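Workshop > Grippers > Things that broke

So the left finger stopped closing all the way, and I have spent two evenings being completely happy about it.

Some background if you're new. I've been collecting pick-and-place recordings at home with the hand-held gripper, the two-finger one with the blue pads, and everything was going along nicely until recording 421. I squeezed the handle, the right finger came in like it should, and the left one stopped a little short and sort of shivered. The next ten or so were fine! Then it did it again. I love an intermittent fault (I know, I know) but this one nearly got past me, because when you're holding the thing your wrist quietly makes up the difference. You lean left a bit and the object gets picked up anyway.

That was the real trouble. I went back through the log and found 36 recordings where the two fingers didn't meet in the middle, and I had marked every one of them good. A robot arm trained on those would learn to come in crooked, with no wrist to save it.

First guess was the pads. Wrong. I swapped left for right and the problem stayed on the left. Second guess was the spring, also wrong, and I pinched my thumb hard enough finding that out that I now wear a glove any time the cover is off. Please do the same, that spring is strong!

Then Ramesh Mishra wrote back to my very rambling email and asked if I had tried wiggling the lower pivot screw with the handle half squeezed. Well. It turned almost a full turn with my fingers. Backed out like that it let the finger tip sideways, and the tip was rubbing on the body before it could close. It only showed up on wide objects, where the finger starts from fully open, so all my little blocks and spoons had sailed right through.

The fix was one drop of medium threadlocker, snug it up, back off until the finger swings freely, and leave it overnight. I put paint dots across both screw heads so I can see at a glance if either one creeps. I've done 46 test squeezes on wide stuff since and the gap is even every time. The bad recordings are in a folder called crooked and I'm redoing them, mostly soft things and baskets, which are my favorites anyway.

Comments

Babita Sisodia: Mine did this in August and I blamed the pads for a month. Paint dots going on tonight.

Bhupendra Kashyap: Did you check the right side too? Same screw, same length, same hand doing the squeezing.

Benvinda Pacheco: Keep the crooked folder! I use mine to test whether my sorting script catches them.

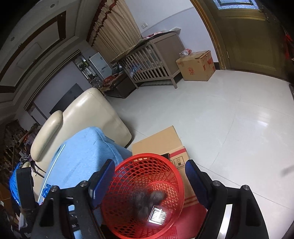
How tight should the pivot screw be once the threadlocker is on?

Tight enough that the finger has no sideways play when you push on the tip, and loose enough that it still swings under its own weight with the spring unhooked.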